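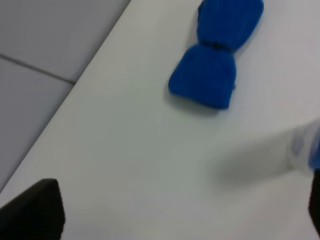 *Fiction. By a contributor in Prirkville*

The room on Meinecke Street came with a white table, and my sister said I should put on it only what I meant to keep. She had driven over from Restville in August with the last of our mother's boxes. There were 17 of them. The rent was 431 a month and the closet was small, so we both knew most of it would have to go.

I started a little after two in the afternoon. The first thing I put on the table was the blue thing. Our mother had always called it the bow. It was soft and royal blue and pinched in at the middle, and it had sat on the shelf over her sink for as long as I could remember. I never asked what it was for.

"That's not a keeper," my sister said.

"It's on the table," I said.

She went down to the car and came back with a cola and the air freshener from her glove box. She said the room smelled like a closed school. She set both of them down next to the bow and went to look at the window, which stuck.

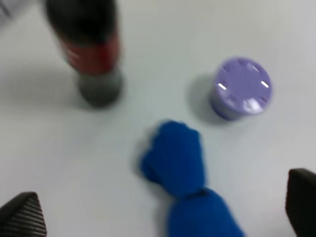 *The table, early in the afternoon.*

We got through the first few boxes without talking much. Tax papers, a bag of curtain hooks, a phone book from Zemitz, where our parents had lived before either of us was born. My sister turned the pages of it for a while. Our father's number was in there. She read it out loud and then she put the book in the trash bag, and a minute later she took it out again.

"Put it on the table," I said.

"It isn't mine to put."

"It's as much yours as mine."

She laid it on the windowsill. I think that was as far as she wanted to go.

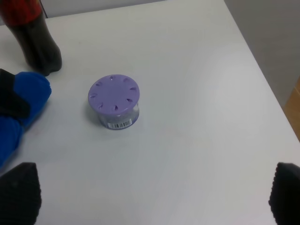
## Four o'clock

By four the trash bags were lined up in the hall and my sister was tired. She sat on the floor with her back to the wall. She said she had 281 miles on the car since the morning before and she didn't want to drive home in the dark.

"You could take the bow," I said.

"You just said you were keeping it."

"I said it was on the table."

She got up and stood it on end and pushed at the top with one finger.

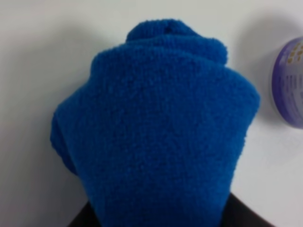

"She used to hold this when she was on the phone," she said. "With the hospital, and with you."

I hadn't known that. I had called from three different states in those years, always on Sunday money, always in a hurry, and I had never thought about what she did with her other hand.

My sister took her keys and the phone book. She left the bow where it was. I carried the bags down after she had gone, and when I came back up I tried the window again and got it open a few inches.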